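Clinley opens July chore trials, says robots are "not there yet" on tidying

Selten, July. Clinley today put out first results from its household chores program, and the short answer to "can it clean the playroom" is: sometimes. Slowly.

The arm, running Gudix control software, got 228 tries at simple pick-up jobs. Toys, mostly. It finished 136 of them with no help from staff. Folding towels is not included, that work has been pushed back.

"People ask me when they can buy one. Not this year," said Benedita Falcão, who heads the program. "A kid can sweep up a pile of blocks in one go. We are still working on where to push first."

Shop-floor jobs did better, Falcão said, mainly becuase the parts turn up in the same spot every time. Homes dont work like that. No shop-floor numbers in this release, those follow seperately.
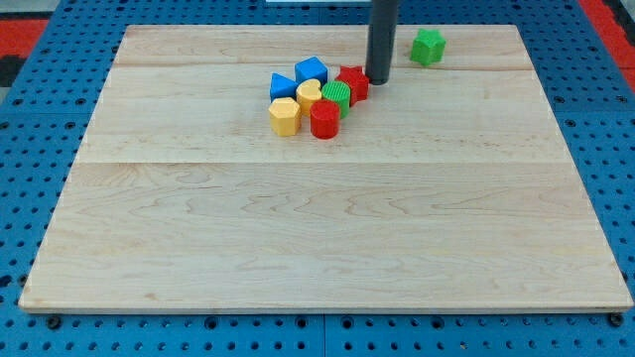

Arm and toy blocks on the wooden work board. Photo: Clinley

Next up: 214 more tries with mixed toys, then kitchen items. Clinley is also looking for 2 local households to lend everyday clutter for testing. All items returned.

Press visits mornings only, by appointment. Contact the Clinley press desk, Selten.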